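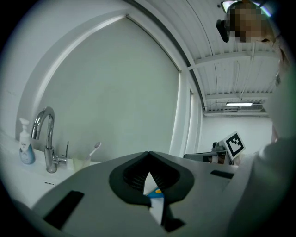 Mateja Vukčević says cleaning a bathroom before guests come is pointless, they'll only use it. Mateja, I love you, but I was raised by a woman who ironed hand towels.

2 min read

So my aunt and uncle get here Wednesday, and I've gone into full guest mode. A little thread on what I do before people stay over, mostly so I can find it again next time.

First thing: I sleep in the guest bed myself for a night. This is how I learned the streetlight comes right through the blinds, and also that the mattress squeaks if you so much as think about rolling over. (Sorry to everyone who slept there before last October!)

Then the bathroom. I start with the sink because it's the spot where people stand and stare at things while they brush their teeth. Faucet, drain, mirror, the ledge where toothpaste goes to die.
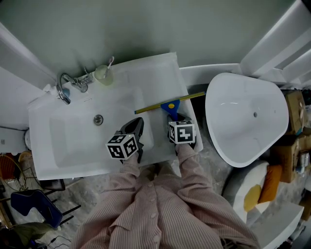
After that it's towels. Two per person, out where they can see them, so no one has to come down the hall dripping and whispering my name at 22 minutes past midnight. That was my cousin. I screamed, she screamed, the dog threw up.

Next I write the wifi password on a card. Ours is long and has 2000 in it plus a word my husband swears is spelled right. It is not spelled right. I've stopped fighting him on it.

Food! I always buy too much. My aunt eats toast and half a banana, I know this, and I still came home from Temcombe with three kinds of cereal. My uncle will eat all three, standing up, before anyone else is awake.

Also, clear out a drawer. Just one. I used to leave all our winter stuff in that dresser and people lived out of their suitcases for days and were too polite to say anything.

Last one: plan nothing for the first evening. They'll be on the road 407 miles and they want soup and a chair. I used to book dinner out and everybody was half asleep by the bread.

Okay, going to go look for the good pillowcases. If you have a trick for squeaky mattresses, I'm listening, and Mateja, you're still invited for Thanksgiving.

Contact | © Husora | Back to top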